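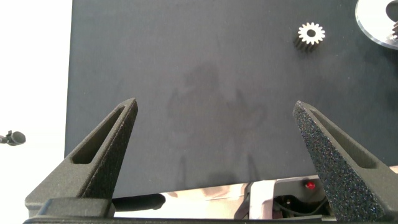
Small gear on the mat, edge of the round part top right

Stollari Community Help > Hobby & Bench > Small parts

Gears won't seat on the plate + mat is leaving fuzz on everything, what order do I do this in?

Posted by Clementina Godinho, Tuesday
Viewed 1678 times
Tags: spur gears, bench mat, assembly, Trisance

Hi all, quick one I hope. Trying to put together the gear plate from the Trisance set. Metal spur gears, a plate, pegs for the gears to sit on. Sounds like a ten minute job. Has eaten my whole evening twice now.

Problem one. First gear drops on fine. Second one goes on its peg maybe two thirds of the way and then stops. Teeth sitting on top of the other gear's teeth I think? If I push, the first one lifts. If I hold the first one down the second one goes crooked and binds on the peg. Have not used a hammer. Have thought about it.

Problem two. My mat. It's a big dark Rurkard bench mat on a white table, soft-ish surface, got it so little parts wouldn't roll or ping off the table. And they don't! Love that part. But it holds lint like crazy. I wipe it, ten minutes later there's hairs on it again, and then there's a hair in the gear. Tried a damp paper towel, made it worse, now there's paper towel bits too.

Problem three, smaller. With everything dark gray and the light where it is, I lose track of where I put things down. The gears are shiny so those are OK but the little washers and the set screws just vanish. Did find one in my sock.

What I've tried so far:
turning the second gear a little while pushing (sometimes works, mostly doesnt)
flipping the gear over
a drop of oil on the peg
swapping the gears around, same thing
taking a break and eating toast

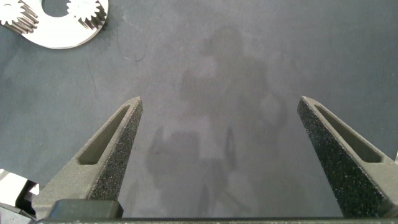
and after the toast it went on first try, came off when I checked it, and hasn't gone back on since. So it CAN fit. The sizes must be right. Something about how I'm doing it.

Also not sure if there's a right side up. Instructions are one folded sheet with a drawing the size of a stamp. The gears look the same both faces to me but maybe there's a chamfer on one side? Can't tell with my eyes.

What order would you do this in? And is there a way to de-fuzz a mat or should I give up and get a hard one? Don't want to spend a lot, the set already cost more than I told people it did.

Thanks, sorry for the wall of text, typing this with one oily hand.

2 answers

Milovan Babić
Marked helpful by the poster

OK. Been there with the same kind of set. Most likely nothing wrong with your parts. Tooth on tooth, like you said. Couple of things going on so in order:

1. Clean before anything. Gears, pegs, bores. Dry soft toothbrush for the teeth, a twist of lint free cloth through the bore, all the way, both directions. A single hair in the bore is enough to stop a close fit part way down. You said two thirds down. That could be teeth OR a hair. Rule out the hair first.

2. Wipe the oil back off the peg. Oil later. On a close fit it grabs the fuzz, and now your fuzz is glued in.

3. Find the chamfer. Don't use your eyes. Fingernail around the edge of the hole, one face then the other. If there's a chamfer one side feels soft and the other side feels sharp. Soft side goes down toward the plate. If both feel the same, doesn't matter, move on.

4. Test each gear on its peg ALONE. No neighbor. Should drop under its own weight or with a tiny nudge, and spin free. If one won't go down by itself then you've got a burr or a bent peg and nothing in the rest of this list will help you. Stop there and look at the peg.

5. Now the mesh. Put gear one on, all the way down. Leave it loose, don't clamp it with your finger. That's the bit I think you're getting wrong. You need it free to turn. Start gear two straight on the peg, just barely, let go, look from the side and see that its level. Then turn gear ONE slowly with a fingertip while resting a finger on gear two. Almost no pressure. You'll feel it fall in. If you turn the one you're pushing on, it tilts, that's why it binds. 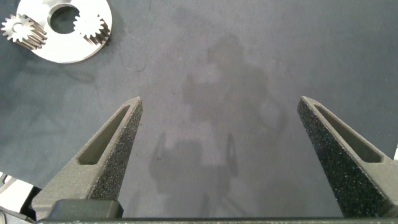
6. If it stops part way, do not push. Lift it straight off, start over. Pushing a tilted gear scratches the peg and then you've got a real burr where before you only had a bad angle.

7. When both are down spin them a few full turns by hand. Tight spot once per turn = something stuck between two teeth. Find it with a wooden toothpick. Not a metal pick, you'll ding a tooth.

8. Oil now. One drop. Less than you think.

For the mat. No paper towels. Packing tape wrapped around your hand sticky side out, pat it, don't drag. Or a lint roller if you have one but the cheap ones leave glue on a soft mat. Then a barely damp microfiber, one direction, let it dry all the way before parts go back on. I do mine before every session, takes a minute. Won't ever be perfect, soft mats are just like that. I've had mine since April and it has scuffs and little hairs in it no matter what I do, I quit caring about the mat and only care about the parts.

Can't-see-the-screws thing: jar lid, white inside. Everything smaller than a gear lives in the lid. Nothing small goes directly on the mat, ever. Gears OK on the mat, laying flat. I try not to stand them on edge, they tip over and the teeth pick up junk.

Lamp low and off to one side helps too. Overhead light puts your own hands shadow right where you're working.

Comments on this answer

Clementina Godinho: omg number 5. I was holding the first one down with my thumb the ENTIRE time. Going to try tonight

Clementina Godinho: ok back. There was a hair in the bore too lol. Both gears down, spins nice. One tight spot, toothpick got it. Thank you!!

Milovan Babić: good. leave the oil till tomorrow, let yourself enjoy it first

gearbox_dad: does the fingernail thing work on the real small ones? mine are tiny and I can't feel anything

Milovan Babić: kind of. drag a cotton swab over the edge instead, sharp side pulls fibers. then clean the fibers off, obviously 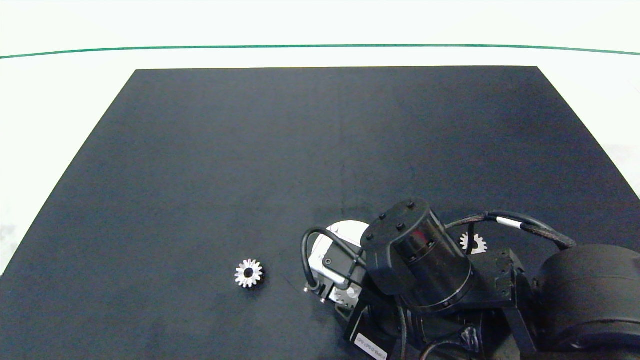
benchrat20

get a hard mat. problem solved. I use the Devadiga one, smooth both sides, wipes down with anything. had it forever

also are you sure its not a bad gear? I had a set with a bad gear once, different brand. sent it back got a new one no questions

as for order I do biggest first then work out. never read the instructions on any of these

Comments on this answer

Clementina Godinho: not a bad gear, got it on, see above. Mine are the same size pretty much so biggest first doesn't help me but thanks

gearbox_dad: hard mats are great til you drop a set screw and it bounces into next week. I went hard then went back to soft

benchrat20: put a towel down

Milovan Babić: please do not put a towel down

Related on Stollari

Bore too tight on metal gear, ream it or send it back?
Best light for a dark work mat
Trisance plate pegs: one feels loose, normal?
How much oil is too much oil (3840 views)
Rurkard mat smells when new, does it go away

Still stuck? Log in to add a comment or post a new topic in Small parts. Please search first, the mat thing comes up a lot.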